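**Prillska recrute : technicien ou technicienne de démontage, îlot semi-automatisé (CDI, 35 heures)**

Prillska remet en état et démantèle du matériel informatique professionnel. Jusqu'en mai, l'atelier travaillait entièrement au tournevis. Depuis, trois postes sur cinq sont équipés d'un bras Zoltirix, et les conversations à la machine à café ont nettement changé de sujet.

Le bras prend les gestes répétitifs sur les unités centrales ouvertes. Il ne se plaint pas du dos, n'a jamais froid aux doigts et ignore superbement ce qu'est un câble qui traîne. Vous, si. Le poste est donc bâti autour de ce que l'équipe fait mieux que lui : préparer les châssis, reprendre la main sur les cas tordus, corriger les trajectoires, décider qu'une carte mérite une seconde vie ou le bac de recyclage.
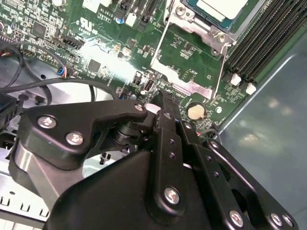 *Îlot de démontage : la pince au-dessus d'une carte mère encore dans son châssis.*

**Vos journées**

- Ouvrir et positionner les machines, dégager les câbles avant le cycle
- Surveiller deux bras et arrêter celui qui insiste
- Trier piles, barrettes et processeurs
- Noter les incidents dans Kamata, notre logiciel de suivi, avec des phrases complètes si possible
- Participer au point hebdomadaire avec Trefor Landeg, responsable de l'îlot

**Ce qui a changé, pour être clairs**

Aucun poste n'a été supprimé. Deux collègues sont passés au réglage, une autre a demandé à rester au démontage manuel et y est restée. La cadence visée est d'environ 200 machines par semaine pour l'îlot ; elle n'entre pas dans le calcul de votre prime. En revanche, il y a plus d'écran qu'avant, et le bruit des moteurs lasse certains. Mieux vaut le savoir avant l'entretien.

**Profil**

Vous savez reconnaître un connecteur fragile et vous avez de la patience pour deux. Aucune expérience en robotique n'est exigée : la formation dure 12 jours, en binôme avec Mali Cadwaladr. Savoir programmer est un plus, savoir expliquer une panne sans accuser le collègue précédent en est un autre.

**Conditions**

Horaires fixes de jour, titres-restaurant, mutuelle, 15 minutes de pause par demi-journée – le bras s'en passe, pas vous.

CV et quelques lignes (pas de lettre type, Morfudd Powell les reconnaît toutes) à déposer à l'accueil ou à envoyer au service du personnel, à l'attention de Morfudd Powell, avant fin décembre 2022. Une demi-journée d'essai payée est proposée aux candidats retenus.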